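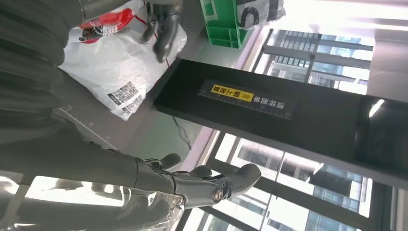 Label Side Up: Sorting Soft Parcels at a Small Packing Bench
Project report, Packaging and Logistics II
January 19, 2026

1. Background
Our project looked at how bagged goods are laid out and turned before they are scanned. The bench we studied belongs to Bovaso, a small shipping firm on the second floor of the Gustance building. Most of what goes over it is soft: clothes and household textiles in plastic bags. Boxes are handled at another bench and were left out of the project.

The rule at the bench is simple. A parcel has to lie with its shipping label facing up. A yellow sticker on the black beam says so in Chinese. With a box this is easy, as there are six flat sides and the label is on one of them. A bag has no real sides. It folds over its own label, or it rolls back after it has been turned.

2. The work surface
The surface is flat and gray with a printed scale. We used the scale to note how far each parcel reached across the board after it was put down. Readings were rounded to the nearest whole mark. We did not check the printed scale against a steel ruler, and we should have done that first. 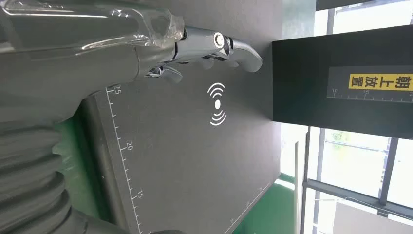 Figure 2. Printed scale on the dark gray board, marks 15 to 25.

The marks are easy to read in daylight. The numbers run sideways when you stand at our end of the bench, and in the first session this led to several wrong readings. We threw those out and started again.

3. Method
We logged 61 parcels over 2 sessions. For each one we wrote down the type of bag, which way the label faced on arrival, and the number of turns needed to get it up. A turn counted only if the whole parcel went over. Pulling a fold of plastic off the label was logged separately as "smoothing."

4. Results
Of the 61 parcels, 20 arrived label down. Of those, 16 came right with one turn. The other four needed a second turn, and all four were in large bags with very little inside.

Smoothing took more time than turning. Thin plastic bunches up, and a label on a loose part of the bag ends up in a crease. Shine was the other problem. Clear film reflects the window light, and with a hand scanner we sometimes had to move to the other side of the bench to get a reading.
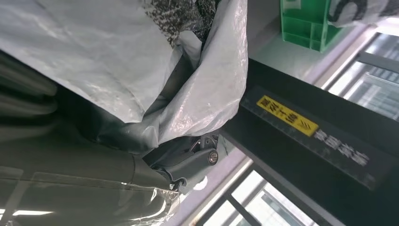 5. Suggestions
Use a smaller bag for light items. Put the label on the fullest part of the bag, away from the flap. Press the air out before sealing.

We also tried Titavow matte mailers on a few parcels. They scanned well from both sides of the bench, but the sample was too small to include in the results. A second round with more of them is planned for February.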